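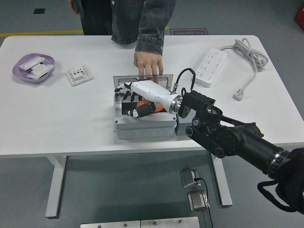 The Grident bench kit is the one most people ask us about after an open day at our Ditstead workshop, so we thought it deserved a page of its own. It is a plain white table, an arm with a five-day loan agreement behind it, and a tray of ordinary electrical parts from the sort of shop you probably have down the road. During a demo the hand reaches down to the edge of an open gray junction box with a clear lid, while one of us stands across the table with fingertips on the rim of the lid, and the socket faceplate and power strip stay within easy view of the front row. Visitors like that it's all stuff they have at home!

Each demonstration runs 30 minutes, and we leave plenty of room for questions (please do ask them, we love it when a session runs over a little). We bring two operators, and you're welcome to come right up to the line and watch the fingers up close once the arm is parked.

What comes with the kit

Table, arm and hand, set up and checked by our own people
Junction box with hinged lid, plus 3 spare lids
Tray of switch and socket parts
Power strip and cord
Printed task cards, large type

Booking a visit

You can come to us in Ditstead, or we can come to you. The Potolholm hall is our other regular spot and seats 76, with good parking at the back and a ramp at the side door. Mornings tend to fill up first, especially in March, so if you have a school group or a crew from work it's worth getting in touch early. For visits at your own place we need a level floor, one wall outlet and a door wide enough for the table, and we like to arrive 2 hours ahead so there's time for a cup of coffee before anyone sits down.

Loans and prices

Chukwu members get the first demo of the year free. Everyone else, write to the workshop desk with your town and the size of your group, and we'll send a quote.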